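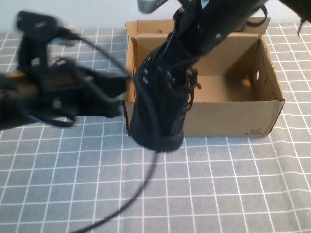 Community Programs Team, Urkik Footwear

Urkik's winter shoe drive is back, and we could not be happier to tell you about it! Starting this January, all 23 of our neighborhood stores will be taking in gently worn shoes for families who could use a good pair – sneakers, boots, school shoes, even those dress shoes you bought for one wedding and never put on again.

Last winter our customers brought in 1,744 pairs, and we're still a bit overwhelmed by it. Our friends at Poneo, who clean and mend the shoes, tell us they are ready for more this time and have taken on a bigger workshop on Bratier Street.
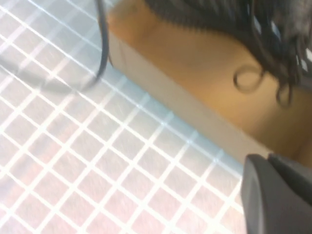
2 min read

"People come in with one pair and end up staying for a chat about who wore them and where they went," said Celina Żak, who leads the community programs team at Urkik. "I love that part. We had a grandmother bring in tiny rain boots last year, and I think half the store was in tears."

Donating is easy. Tie the laces together, drop the pair in the bin by the register, and pick up a coupon for a free hot drink at any Đinh café. If you still have the original box, please bring that too, as the boxes get used again when the shoes go out to families.

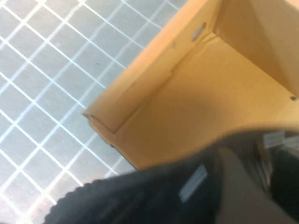 Getting ready for the winter shoe drive.

Bins are open during regular store hours, with late drop-off until 8 p.m. every Thursday. For questions, or to set up a collection at your school or workplace, please ask at any Urkik store.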